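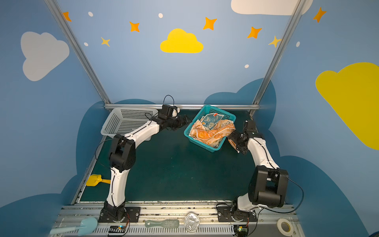
Do the children's towels still need two baskets?
The meeting did not settle this. Towels stay as they are until Monday, when the teal and white baskets come up again with prices.

Minutes, Tudden playroom group, June meeting

1. Last minutes
Agreed, apart from the line saying the towel system was "working well". I asked for that to be struck out and it was.

2. Towels and baskets
The proposal from the Dreltwood families is one basket for clean towels and another for used ones. I asked how a child of three is meant to know which is which. The reply was "by colour". A label was also suggested, for children who can't read.

It was pointed out that two baskets only help if both get used. The meeting heard that folding takes 20 minutes at the end of a session. I doubt it, given the state of some of the towels by then. 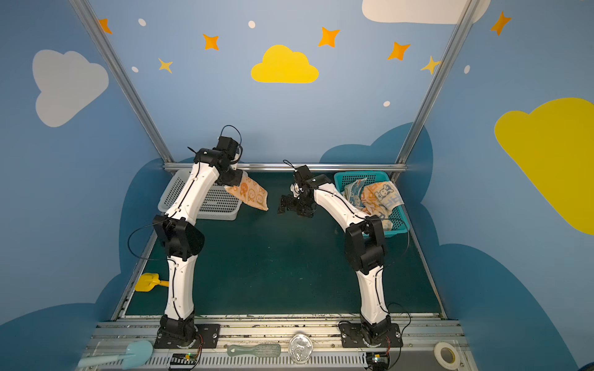

Aurel Bratu
Minutes secretary

The orange towels with the cartoon faces and the blue ones with the cartoon figures are to be kept in the same basket for now. A request to sort them by colour was put to a vote and lost by 2.

3. Toys left among the linen
The yellow shovel belongs in the sand box. So does any scoop. Hairbrushes go home with whoever brought them – this was agreed last time too, and I see no sign that it has been read.

4. Buying more
Karagiannis has quoted 300 for a full set of new towels and Grustia 200 for what is described as the same thing. I asked to see one of each before anyone signs. Neither quote mentions delivery.

Action: samples from both firms. No order before then.

5. Any other business
A rota was mentioned. No names were put down for it.

Closed 8.20 pm.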